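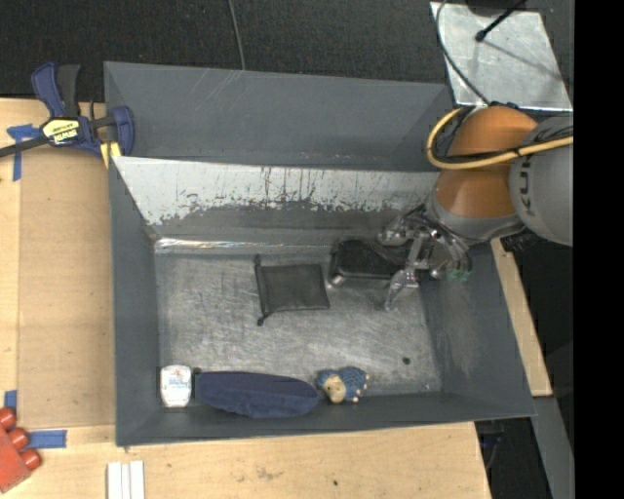

Bin-picking cell, Adholm bay 3. Inspection after protective stop, Wednesday, April 21, 2021. The arm halted on a force limit during a pick close to the back wall of the bin and would not resume until the fault was acknowledged at the cabinet. The sloped back wall is scraped and chipped along the ragged line between its pale upper part and the darker part below, and that line was taken as the reference for the contact checks. Power to the hand was locked out for items 4 to 9.

**Stop and interlocks**

- [x] 1. Fault log exported before reset. *Two force-limit entries, same pick, 6 seconds apart. The second is an operator retry.*
- [x] 2. Emergency stop at the cabinet. *Pass.*
- [ ] 3. Emergency stop on the pendant. *Fail. Button latches but needs a second push to release. Replace.*

**Bin and fixing**

- [x] 4. Clamp at bin corner tight, jaw seated over the edge. *Pass.*
- [ ] 5. Bin position against taught corners. *Fail. Bin sits 6 mm toward the robot. The Corna planner still holds the November corner points.*
- [x] 6. Bin floor. *Fine scratches and worn patches, no burrs felt. Accept.*
- [ ] 7. Back wall. *Scrapes to be measured and entered on the wear sheet. Not all of them are new — the last inspection lists several.*

**Arm and hand**

- [x] 8. Hose secure at the wrist, no rubbing through a full turn of the last joint. *Pass.*
- [ ] 9. Finger linkages, play at each joint. *One joint over limit. Marchand hand, spare set in stock.*
- [x] 10. Force threshold, set value 27 N. *Reads 27 N. Do not raise it to clear this fault.*

**Finding**

Wall clearance in the planner was too small for the shifted bin. The Aro vision check compares items to the floor only and does not look at the walls, so it passed the pick.

**Before restart**

- [ ] Reteach all bin corners
- [ ] Fit pendant button
- [ ] Change finger set, repeat item 9
- [ ] Run 27 picks at reduced speed, 3 of them along the back wall

Cell stays locked out until items 3, 5, 7 and 9 are signed.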